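ホーム　道具の手入れ　台所　片づけ　作業場のコツ　お問い合わせ

作業場のコツ:ロボットアームに見せるお手本を、むだなく集めるために

シェア 100　コメント 2

家や小さな作業場で、学習用のお手本を集める人が増えてきました。私もこの冬から、シミュレーションの中で棚の片づけの動作を集めています。使っている道具はTronierという操作用のソフトと、Mershaという記録用のソフトです。日本語は私の母語ではありませんので、少しかたい書き方になるかもしれませんが、毎日の作業で役に立ったことを順番に書きます。

始める前の準備

最初に、課題を一つの文で書いてください。「棚の上の物を一つ取って、下の段に置く」のように、動詞と場所が入った文がよいです。「棚をきれいにする」と書くと、操作する人によって終わりの形が変わります。私はこの失敗で2,000本のうちのかなりの部分を捨てました。

課題の文は紙に書いて、モニターの下にはります。途中で言い方を変えたくなったら、新しい課題として別のフォルダに入れます。古いフォルダの文を後から直すことはしません。

フォルダの名前には、課題と日ごとの通し番号だけを入れます。感想や「たぶん良い」などの言葉は入れません。そういうことは別のメモに書きます。

物の置き方

同じ場所に同じ物を置いたままで集めると、モデルは場所だけを覚えてしまいます。私は一本ごとに物の位置を少し動かし、向きも変えます。ただし、全部を一度に変えないほうが後で調べやすいです。今日は本だけ、明日は箱だけ、というふうに分けます。

薄い物と細い物は難しいです。棒のような物は棚板に近すぎて、指の先が板に当たります。はじめの100本はティッシュの箱のように高さのある物で練習し、手が慣れてから細い物に進むのがおすすめです。

棚の中では、上の板と手首の間のすきまに気をつけます。上から入るか、前から入るかを、課題ごとに先に決めておきます。本棚の課題では、私は手先を下に向けて前側から近づけることが多いです。箱の上で一度止まり、位置を合わせてから、ゆっくり下ろします。

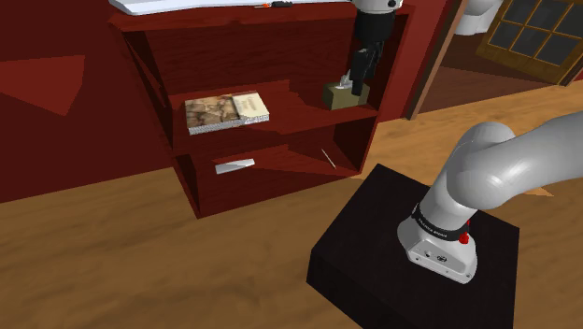 Drollbergの掲示板では、止まる時間が長いお手本は学習の後でロボットも同じように止まってしまうので、迷って止まった部分は残さないほうがいい、と言われました。たしかに、それは大切な点です。位置を合わせるための短い停止は残してもかまいませんが、操作する人が考えている時間は別です。私は今、考えるときは記録を始める前に考えるようにしています。途中で迷ったら、その一本は消して、最初からやり直します。

操作するとき

コントローラーを持つ手は、ひじを机にのせると安定します。椅子の高さも合わせてください。私は台所の椅子を使っていて、2週間で肩が痛くなりました。座布団を一枚しいたら楽になりました。

動きの速さは、最初から最後までなるべく同じにします。急いでいる日のデータと、ていねいな日のデータがまざると、後で見てすぐに分かるくらい違います。疲れたらやめます。夜の十一時を過ぎてから集めたものは、次の朝に見ると半分ぐらい使いたくないものでした。

つかみそこなったときは、どうしますか。これは人によって意見が違います。私は、自然にやり直して成功したものは「回復あり」という印をつけて残します。落とした物が棚の奥に入って届かなくなったものは、失敗のフォルダに移します。消さないで取っておくと、後で成功と失敗を見分ける練習に使えます。

影と色

シミュレーションでは、光の向きと壁の色を簡単に変えられます。強い影が棚の中に入ると、奥の角がほとんど黒くなり、人の目でも物が見つけにくくなります。このような条件は少しまぜたほうがよいですが、最初からたくさん入れると操作する人が疲れます。私は明るい条件で先に集めて、暗い条件は午前中の元気な時間にします。

棚と物の色が近い組み合わせも、別に記録しておくと便利です。Mershaには条件を書く欄がありますので、「光」「壁」「棚」の三つだけ書いています。前はもっと細かく書いていましたが、続きませんでした。

見直しと保存

一日の終わりに、その日の分を全部ではなく、最初と最後と真ん中から少しずつ再生します。見るところは次の通りです。

・課題の文と、実際の動作が合っているか
・始まりの姿勢がそろっているか
・物をはなした後、手先が棚から完全に出ているか
・カメラの映像と関節の記録の時間がずれていないか

時間のずれは、一度起きるとその日の分が全部だめになることがあります。私は朝に一本だけ試しに記録し、再生してから本番を始めます。

保存は外のディスクにも入れてください。Prodidettiの形式に変換する人は、変換する前の元のデータも必ず残してください。私は元のデータを消してしまい、手首の角度の単位がまちがっていたことに後で気がつきました。直すのに三日かかりました。

今の目標は3,000本です。12月のうちに棚の課題を終わらせて、次は引き出しに進むつもりです。引き出しの取っ手はすべりやすいので、よいやり方を知っている方はコメントで教えてください。

前の記事:ケーブルをまとめるひもの選び方
次の記事:作業机のゆれを止める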